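Flat boxes, big promises
June 16, 2019
Posted by Alfie Lambert

I keep reading that folding your own shipping boxes is "basically free." The box people say it, the small-seller forums say it, and the video I watched twice says it over some cheerful ukulele. I have my doubts. A flat box is a piece of paper homework, and you get a whole bundle of it at once. 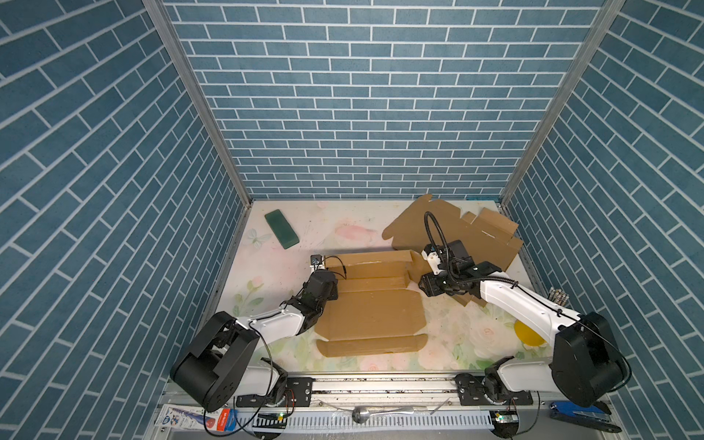
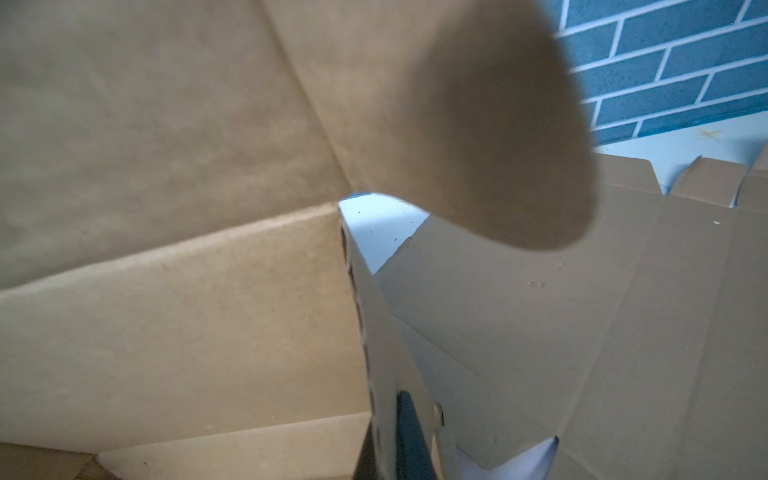

The creases are where I get suspicious

Every seller swears their blanks come "pre-creased." Fine. A crease is a suggestion. Cardboard has a direction it would like to bend in, and if the line was pressed a hair off, the side flap comes up crooked and the lid sits on it like a bad hat. I bought a bundle of 26 from Reisinger and the first few folded nicely, which made me trust the rest. My mistake. By the end I was running a butter knife handle down every fold before bending it, and that helped more than anything in the instructions.

The cut edges are the other thing. Wherever you can see the wavy layer inside the board, that's the part that crushes first. Push a tab into its slot at an angle and you flatten the ridges – after that it never holds the same way again. I have been told to "just use tape." If I need tape, why did I pay extra for the tabs?

Did it save me anything?

Jerora charges 42 cents more per box for the kind that pops open already glued at the seams. I figured I'd beat that easily. Then I spent most of an evening on the Reisinger bundle, ruined four, and had a paper cut on each thumb. I know people do get fast at this. My neighbor in Fleltbridge claims she can fold one during a commercial break, and I'd like to see the box.

What I'd do again: fold all the creases both ways before standing anything up, do the side flaps before the lid, and work on something that doesn't slide around. What I wouldn't do is order the big bundle because the price per box looks good. I still have a stack behind the couch, and the cat has claimed the top one.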